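Moving the study back upstairs

We moved the desk upstairs again last week. It had been in the dining room for almost 3 years, and every meal meant shifting papers. The upstairs room is smaller but it has a door, and I get more done with a door.

The hard part was the books. I had 205 of them on the dining room shelves and the new room takes maybe half. I went through them over two evenings. Old travel guides went first, then anything I had kept only because it was a gift. Fouad Salem took the cookbooks. The history books stayed, including the one on Bastia that I have started four times.
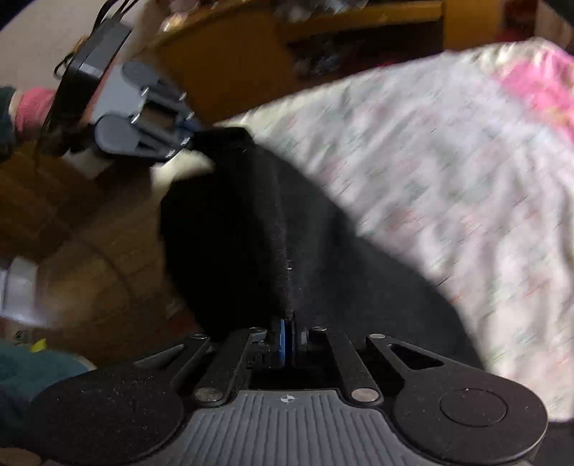
What it cost

I paid $775 in all. Most of that was the electrician, Hefin Jenkins, who put in two outlets and replaced the ceiling light. Paint and brushes came next. I bought the shelf at a yard sale in Lostevbridge for $15 and it needed one new bracket.

I had planned to buy a rug as well. I measured the floor and the sizes in the store were all too wide, so that can wait until winter.

The window sticks. Elis Probert told me to rub candle wax along the runners, and I will try it when the weather is drier. The phone signal is also worse on that side of the house, so calls still happen in the kitchen.

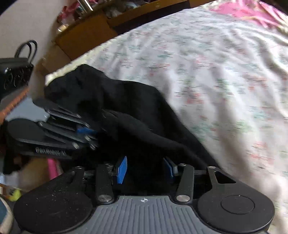

Posted by Sumathi Mathew
August 16, 2022
Filed under: House

I still have two boxes of paper to sort. Tax records go in the metal drawer and the rest gets shredded.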